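How I write a wall label for a painting show

I've been writing wall labels for the group shows at Plundarura for a good few years now, and every May somebody new asks me how it's done. So I'm finally putting it on a page instead of typing the same email again!

Start with the dull part, the tombstone. Artist, title, year, medium, size, lender. Title in italics, year in plain type, medium in lower case. Hugo Quintana's big canvas last spring was "oil and wax on linen, 193 x 173 cm", height first, always height first. I once flipped the two on a whole room of labels and had to reprint every one (on the good card, too).

Next, go and look at the work before you read anything the artist has written. I take a notebook and give each piece a proper sit-down, usually before ten in the morning when the gallery is quiet. Write down what you'd point at if a friend were standing next to you. Don't worry about sentences yet. 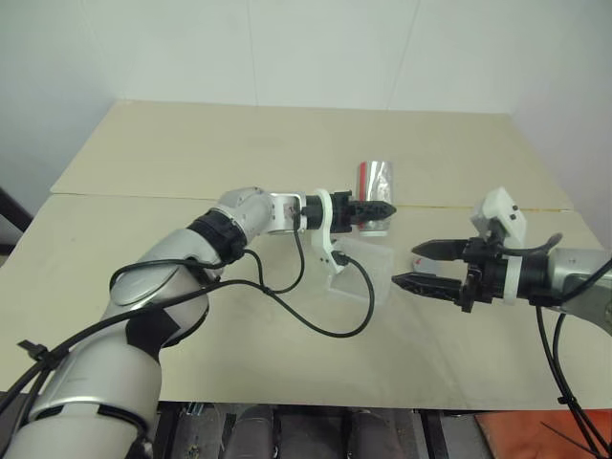
Now read the artist statement. Pull out one thing, just one, that a visitor couldn't guess by looking. With Unai Manzano it was that he paints over his older pictures and leaves the edges showing. That went straight on the label. The four paragraphs about memory stayed in the folder.

Then write your draft. My limit is 1000 characters for an intro panel and much less for a single work. I aim for two or three sentences, present tense, and I cut these on sight:

explores
interrogates
invites the viewer
a dialogue between

If you can swap the artist's name for someone else's and the label still makes sense, start over. Patricio Iglesias taught me that one, by doing it out loud to my very first label in front of the whole hanging crew. Ouch.

Print a test at full size, tape it up and stand back. I use 19 point type for object labels, dark gray on off-white, ragged right. Read it with your coat on and a bag on your shoulder, the way visitors do. If you lose your place, your lines are too long.
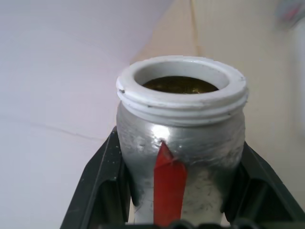
Open container with a threaded white neck, dark olive-brown liquid inside.

Last thing, send the proof to the artist and give them a deadline. Ask them to check facts and spelling only, or you'll get a whole new essay back. Casimiro Toledo still sends me one every time, and I still write back "lovely, thank you, is the date right?"

Hang labels to the right of the work, all at the same height, and use a level. Mine lives in the drawer under the front desk, so please put it back.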